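Skirnard Opens Supplier Program to Small Manufacturers

Four-part course on quality records, pricing and delivery will be offered free of charge to 70 companies

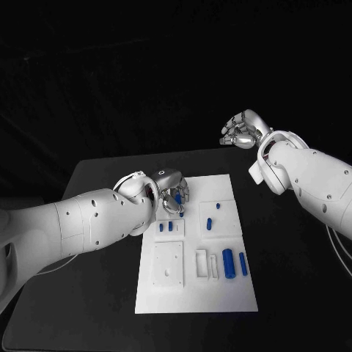
White fixtures and blue parts on a board set on a black tabletop. Photo: Skirnard

HALLIDAY, July – Skirnard, the regional association for light manufacturing, today announced the launch of a supplier program intended to help small companies win and keep contracts with larger buyers. The program will be delivered in partnership with Femoto, a training firm, and will be open to 70 companies in its first year.

Participation is free for businesses that employ fewer than 300 people and that have produced parts or finished goods for at least three years. Companies do not need to be members of Skirnard to apply.

The program was developed after a review of contract bids submitted by firms in the Halliday area. The review found that many small manufacturers were turned down at the paperwork stage, before their products or prices had been considered. Missing inspection records and unclear delivery terms were the most common reasons given by buyers.

"Our smaller companies make very good products, and they should be judged on those products," said Maxine Paewai, chief executive of Skirnard. "This program will give owners and managers the practical knowledge they need to put a complete bid in front of a buyer and to meet its terms once the contract is signed."

Course Content

The course consists of four units, each taught over one month. The first covers quality records, including inspection sheets, material certificates and the handling of returned goods. The second deals with pricing and the true cost of short production runs. The third addresses delivery schedules, packaging and storage. In the final unit, each company prepares a full bid, which is reviewed by an experienced buyer.

Classes will be held at the Skallar Center in Halliday and will begin at 5:30 p.m. to allow owners to attend after the working day. Companies may send up to three employees. Course materials will be provided in print and by email.

"We have kept the classes short and the homework close to the work people already do," said Lakmal Khan, director of training at Femoto. "A company that completes all four units will leave with a set of documents it can use the next morning."

Advisers and Support

Each company will be assigned an adviser for the length of the course. Marama Sheehan, who has managed purchasing departments for both food equipment and furniture makers, will lead the advisory team. Fitzgerald Doucet will oversee the review of final bids.

Applications

Applications are open now and will be accepted until all places have been filled. Applicants are asked to submit a short statement describing their products, their current customers and the type of contract they hope to obtain. Forms may be requested from the Skirnard office in Halliday.

Media Contact

Manaia Pirihi
Communications Manager, Skirnard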